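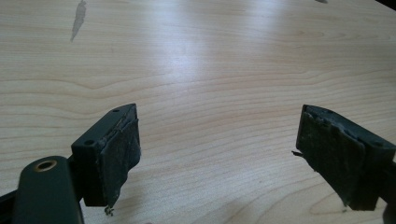

Step 1: Work out what kind of mark you have

Light wood tabletops show everything. Mine has a lovely wavy grain, and of course the gray smudge is near one end where my eye goes straight to it. Before you reach for any product, run a fingertip over the mark. If you feel a ridge, something is sitting on top of the finish. If it's smooth, it could be a rub mark or it could be a stain, and you treat it as a rub mark first (always start gentle!).

Get down low and look across the table toward a window, too. Glare is annoying when you're trying to eat breakfast, but it's great for finding dull patches and scratches.

Step 2: Soap and water

Put 4 drops of dish soap in a bowl of warm water, dip a soft cloth and wring it out hard. You want damp, not drippy. Wipe along the grain, then go over it with a clean damp cloth and dry it right away. I do this twice before moving on.

Step 3: The eraser trick

For scuffs that laugh at soap, try a plain white pencil eraser. Short strokes, light pressure, following the grain even where it swirls. Brush off the crumbs as you go. Skip the melamine sponges unless you've tested one underneath the table - they're a fine abrasive and they left a flat spot on my old Lokthorpe desk that I never did get rid of.

Step 4: Baking soda paste, if you must

Mix baking soda with just enough water to make a soft paste. Dab it on, wait 4 minutes, wipe it away with almost no pressure, rinse with a damp cloth and dry. If the mark is still there, it may be down in the wood, and that's a sanding job for another page.

Step 5: Wax

Let the table dry overnight. Then rub on a thin coat of clear paste wax, but check first that it suits your finish (oiled tables usually want oil). I leave mine for 40 minutes and buff with an old T-shirt until the cloth slides. Go easy on the amount - my first try was so thick that I was still buffing at bedtime.

Coasters and felt pads live on the table after that, at least until company leaves.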